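Club robotique : comment ranger une assiette dans un égouttoir sans taper les picots ?

Yolotzin Arriaga
Bonjour à tous ! Au club de Nundstead on prépare le défi vaisselle du mois de juin et on s'éclate, mais on bloque sur la dépose. On est 6 élèves, niveau lycée, et le bras doit prendre une assiette posée à plat puis la mettre debout dans un égouttoir en bois. La table est couverte de papier kraft, quadrillée au ruban bleu.

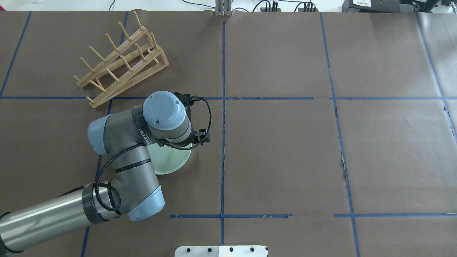

La saisie par le bord, on commence à bien la tenir (9 essais réussis sur 10 hier soir, on était fous !). Par contre à l'arrivée l'assiette tape souvent un picot et pivote dans la pince. Vous feriez comment ?

Diarmuid Mac Mathúna
Super projet ! On a eu le même souci au club Trirkgate. Ajoutez un point de passage juste au-dessus de la fente, orientez l'assiette là-haut, et ensuite seulement vous descendez, lentement, dans le plan des picots. Chez nous, 2 cm de marge au-dessus du bois suffisaient. Et ouvrez la pince une fois le bord du bas calé, pas avant (on a cassé du matériel comme ça...).
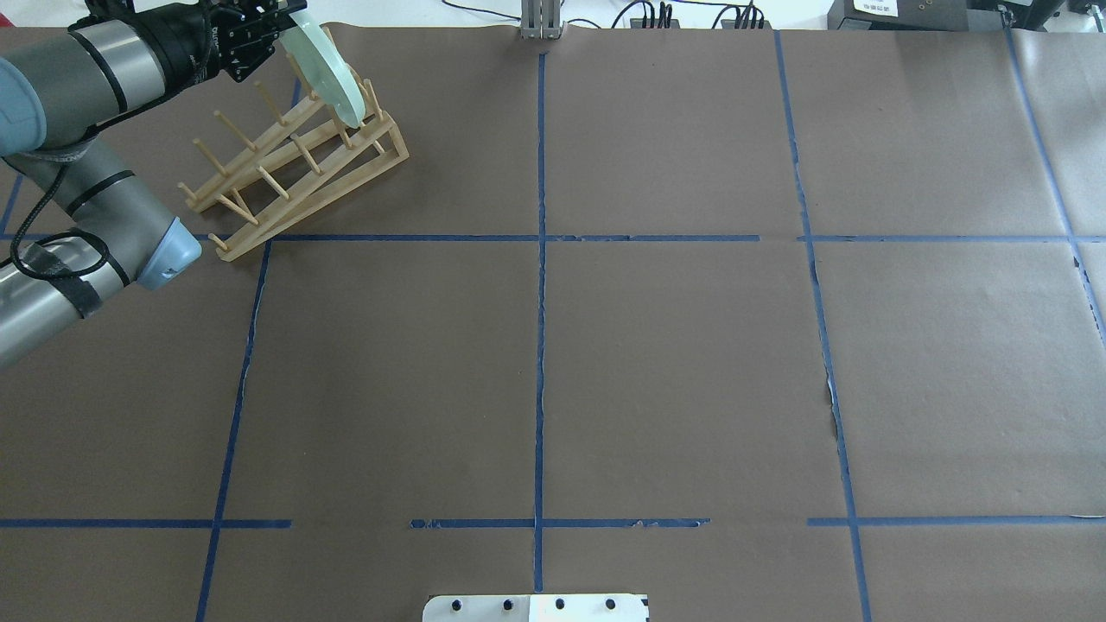

L'assiette à la verticale, au-dessus du fond de l'égouttoir

Pensez aussi à repérer l'angle de l'égouttoir par rapport au ruban. S'il bouge entre deux essais, vos points enregistrés ne valent plus rien.

Daithí Ó Dubhghaill
prenez une assiette plus petite, ou en plastique. sinon demandez à votre prof

Yolotzin Arriaga
Merci Diarmuid, on teste le point de passage dès demain, trop hâte ! Daithí, l'assiette est imposée par le règlement.

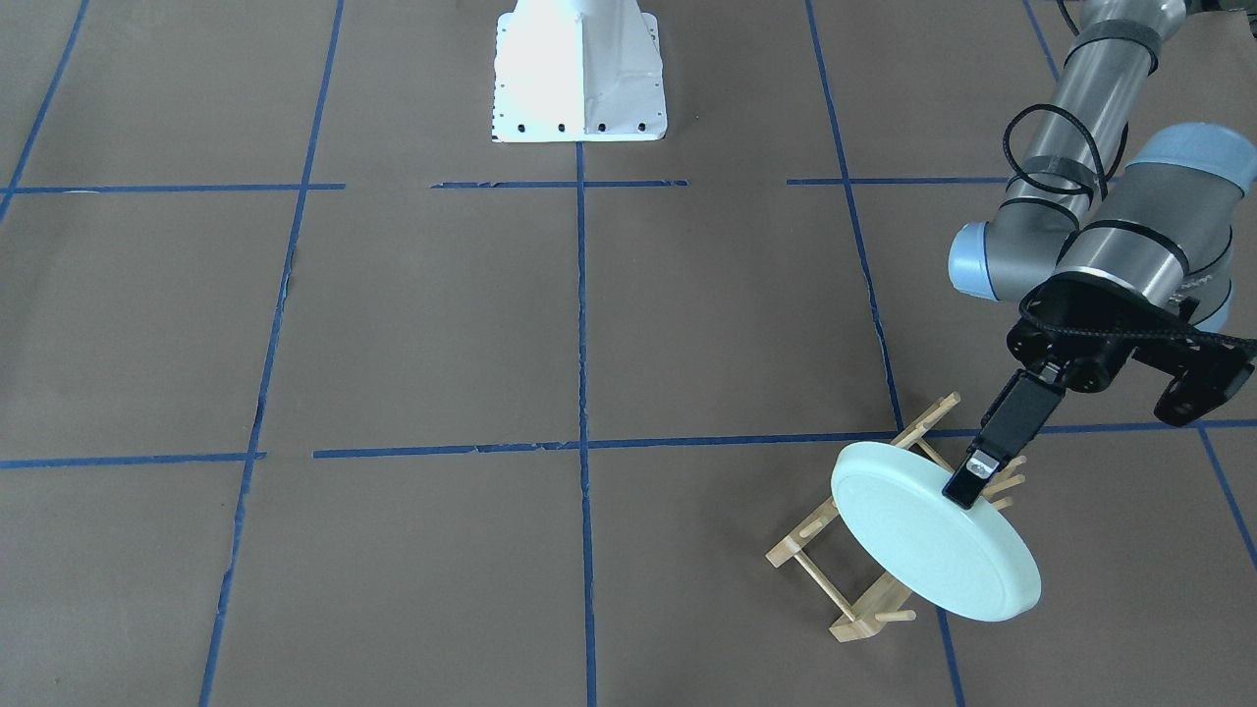

Faut-il remplir l'égouttoir en commençant par le fond ou par l'avant ?
Par le fond, si le bras arrive de l'avant : les assiettes déjà rangées ne gênent pas le passage de la pince. Avec une arrivée par le côté, choisissez l'ordre qui laisse toujours une fente libre près des doigts.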